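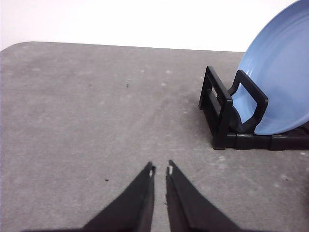

Minutes - demonstration visit to Vakstead, 20 December 2024
Present: Hefin Prydderch (chair), Tahmineh Najafi (minutes), Purkside visitors

1. Demonstration
H. Prydderch outlined the plate handling task with the dish rack. The programme allows 56 minutes for the demonstration and 9 for questions.

2. Questions
Purkside asked whether the gripper settings would suit heavier plates. T. Najafi to send the Dehghan test sheet.

3. Open day
Places limited to 70, in 3 groups. Date in April to be agreed with Grorkier - action HP.

4. Any other business
None.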